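## 4. Assembling the Osport garden chair

This section covers the Osport stacking chair in its moulded plastic version. For the folding bench, go to section 6. The side table supplied in the Gruvgate set has its own leaflet.

Read the whole section before you begin. One adult can do the work. Allow 35 minutes for the first chair; later ones in the same set go faster.

### 4.1 Before you start

Work on a flat surface at table height. Cover it with a cloth or a folded blanket, as white plastic marks easily and the marks do not wash off. Wipe away grit first.

You will need:

- a rubber mallet
- a cross-head screwdriver, size 2
- washing-up liquid and a damp cloth
- a tape measure

Do not use a power driver. The screw bosses are plastic and will strip at low torque. Do not use oil or grease on any joint.

If the parts have been stored below 5 °C, leave them indoors overnight. Cold plastic can crack when a leg is driven home.

### 4.2 Fitting the legs

1. Lay the seat frame on its side with the ribs facing you. Turn it so that the two front sockets are nearest to you.
2. Check each socket for moulding flash. Trim any you find with a sharp knife, cutting away from the rim.
3. Sort the legs. Front legs are stamped F and rear legs R, on the inside face near the top. The rear legs splay further and will not stand correctly in the front positions.
4. Wipe a thin film of washing-up liquid round the top of the first front leg.
5. Push the leg into its socket by hand, with the stamped face towards the centre of the seat. Twist slightly until the key drops into its slot.
6. Place a folded cloth over the foot and strike it with the mallet until the shoulder of the leg meets the collar. Five or six light blows are better than one hard one.
7. Repeat for the other front leg, then for both rear legs.
8. Turn the frame fully upside down. Drive one screw through each collar. Stop when the head is flush.

**Note:** If a leg stops 19 mm short of the collar, the key is out of line with the slot. Pull the leg out, turn it and start again. Further blows will split the socket.

**Caution:** Keep fingers clear of the collar while using the mallet.

### 4.3 Fitting the backrest

1. Stand the chair on its legs on a level floor.
2. Offer up the backrest to the two rear uprights. The curved edge goes to the top.
3. Press down on both sides together until the clips engage. Each side gives a separate click.
4. Pull upwards firmly on the backrest. If it moves, press down again on the loose side.

Once clipped, the backrest is not meant to come off. Forcing it will break the clips, and these are not sold as spares.

### 4.4 Checking the finished chair

1. Press on each corner of the seat in turn. The chair should not rock.
2. If it rocks, try it on another part of the floor before altering anything.
3. If it still rocks, measure from the floor to the underside of the seat at each corner. Any difference between the two front corners, or between the two rear corners, means a leg is not fully home. Take out the screw, seat the leg as in 4.2 and refit the screw.
4. Sit down slowly, with both feet on the floor.

Check the screws again after 2 weeks of use, and then every April before the chairs go outside for the season. Tighten by hand only.

### 4.5 Missing or damaged parts

Do not return the chair to the shop for a missing leg or screw. Write to Nasution spares, quoting the batch number on the carton, and mark the letter for the attention of Ratih Tarigan. For orders of more than one set, write to Herman Yeoh at the same address.

Feet from the earlier Zidport range fit the Osport legs and may be used as replacements – the collars and backrest clips do not.

A cracked seat frame cannot be repaired. Glue will hold for a time and then fail under load, so take the frame out of use at once. Hairline whitening round a socket is a stress mark and is acceptable, provided a fingernail drawn across it does not catch. Look for these marks before each yearly tightening, with the chair turned over and the ribs wiped clean.
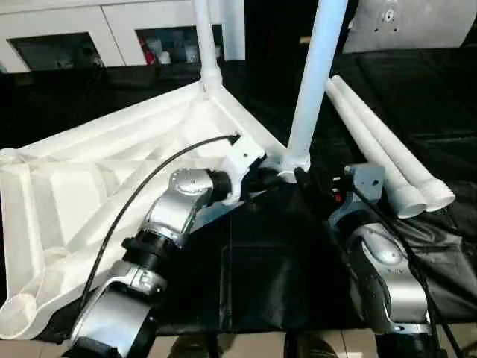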